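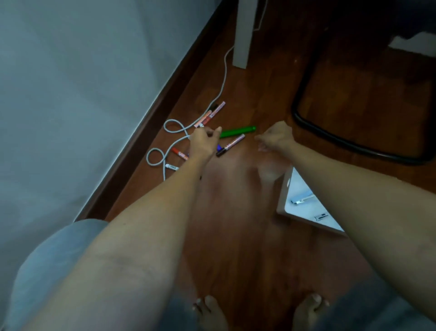 Markers on the floor, within reach of the left hand.

The option notice from Brovine came in on 30th January at 4:10 p.m., eleven pages including the signature block. Aoife Buckley printed it single-sided and began with Section 6, where the money was.

Brovine would take worldwide rights to HT-221, an antibody that Hotent had carried through two animal studies and one manufacturing run. The upfront payment was unchanged from the term sheet. The first milestone was due on dosing of the first patient. The royalty began at a rate Hotent's board had already accepted.

Section 6.4 was new. It allowed Brovine to reduce any milestone by half if a "material stability deviation" had occurred in a reference lot before the date of exercise. The term was defined in an appendix. The appendix gave a limit of 300 hours above the storage range, added up over the life of the lot.

She opened the lot history. The reference lot had been filled in May at Testa, the contract plant, and held there in Freezer 21. Testa's monitoring system, a package called Ultance, logged one temperature reading per hour. The export ran to 2,541 rows. She sorted by temperature and counted the readings above range.

There were 221.

She checked the count with a second formula and got the same figure. Then she looked at the timestamps. The readings above range were all in one block, and the block ended at a gap. Ultance had recorded nothing for four days. After the gap the readings were normal.

Four days was 96 hours. Added to 221, it came to 317.

She called Testa. The quality manager answered on the second ring.

"The gap is a sensor replacement," he said. "The old probe was reading high. We pulled it, and the new one had to be calibrated."

"Was the lot in the freezer during calibration?"

"It should have been."

"Is there a transfer record?"

He said he would look. She heard him put the phone down on something hard. A door opened and closed. When he came back he read her a form number and then said the form was blank below the header.

"Was the old probe tested after it was pulled?"

"It was discarded."

She wrote that down with the time. If the probe had been reading high, the deviation was zero hours. If it had not, and the freezer had stayed warm until the new one went in, the deviation was over the limit. The retained vials could be assayed, but the assay took nine days and the signature was due in three.

At 6:30 her chief executive sent a message asking whether she saw any problem with Brovine's draft. He had attached the press release. It had his quote in it already, and a space for the date.

Aoife opened the disclosure schedule, went to the heading for manufacturing records, and deleted the word "None." She typed the lot number, the freezer number and the two dates on either side of the gap. She attached the export with every row in it.

Then she wrote to the lab and asked them to thaw six vials in the morning.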